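The Basket Question
From the August 22, 2021 issue of the Lernine Street Tenants' Newsletter

Every summer somebody pushes a laundry method at me, and every summer I try it for a few weeks and report back here. Last year it was the vinegar people. This time it's "lifted laundry," which reached our building by way of Doaa El-Sayed on the third floor, who got it from her sister, who got it from a website selling baskets. You can see why I went in with my arms folded.

The claim goes like this. A laundry basket should never sit on the floor. Put it on a stand, a stool, a box, anything that brings the rim up closer to your hands, and you will sort better, fold sooner and stop leaving clean clothes in a heap for days. The website also says your back will thank you. My back has never thanked me for anything, but fine.

What they want you to buy

The website would like you to own the Trurkmont stand, which costs $161 before shipping. I read that number several times. For $161 I expect the thing to do a load of towels. It is a stand. It has legs and a top, and the top is the size of a basket. There is a smaller version for $37 that looks, from the reviews, to wobble when you put anything heavier than socks in it.

I did not buy either one. Said and Bouchra Bennani had a wooden crate left over from their move in December, and they let me have it for nothing provided I carried it up myself. Any square box that doesn't tip will do the same job. If you have one in a closet full of Christmas lights, take the lights out and you have saved yourself $161.

What I tested

I ran the test for five weeks, with the basket up on the crate for all of it, and I asked a couple of neighbors to try it too. Rommel Talavera used an old nightstand. Jovita Palacios used a kitchen chair until her family needed the chair.

The sorting claim first. It is partly true. With the basket up off the floor I could see what was on top without bending over, and I did pull the darks out more carefully than I usually do. I also noticed that I only sorted the top of the load carefully. By the bottom of the basket I was grabbing handfuls like always, and one gray sock went in with the whites and came out just as gray, so no harm done.

The folding claim is bunk, at least in my home. Clean clothes sat in the raised basket exactly as long as they used to sit in the lowered one. They were just easier to look at while I ignored them. Rommel says he folded faster, but he also got his cable cut off that month, and I think that had more to do with it.

As for backs, Jovita says hers felt better and I'm not going to argue with Jovita about her own back. Mine felt the same. The heavy part of laundry in this building is eight flights' worth of stairs on a bad elevator day, and no stand is going to fix that.

What I would keep

After all that complaining, I'm leaving the crate where it is. There are a few habits that came out of this that seem worth passing on, and none of them cost anything.

Use a light basket. The plastic kind with a rounded rim is kinder to knits than the old wicker one I had, which put a snag in two of my sweaters. Brirkix sells a fancy one with a liner and I can't see the point of the liner, which is one more thing to wash.

Don't overfill it. Once the pile is taller than the rim, things slide off, and from up on a box they slide farther.

Take the big pieces out first, one at a time, from the top. This was the only tip on the whole website I would pay for, and I'd pay a quarter. A large dark piece of anything fuzzy will cover whatever is under it, and if you scoop the lot into the washer you find out later what else was in there. Hold it up by one end, let it hang, and look at what's left in the basket before you go on.

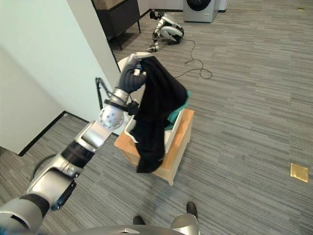

Things people asked me

Can you use a cardboard box? For a while. Doaa's sagged after the second load and she moved to a milk crate.

Does it matter if the floor is carpeted? A bit. A flat-bottomed box sits better on carpet than anything with little feet, which sink in unevenly. On the tile downstairs, put a scrap of rug under it or it will skate when you bump it.

Is Saber detergent any better than the store brand? Different column, and I have opinions. Send me yours first so I can disagree with them in print.

Will you be testing the drying rack with the pulley? Only if somebody else puts it up. I read the instructions and they start with finding a ceiling joist. Anyone with a stud finder and a free afternoon can leave a note in my mailbox.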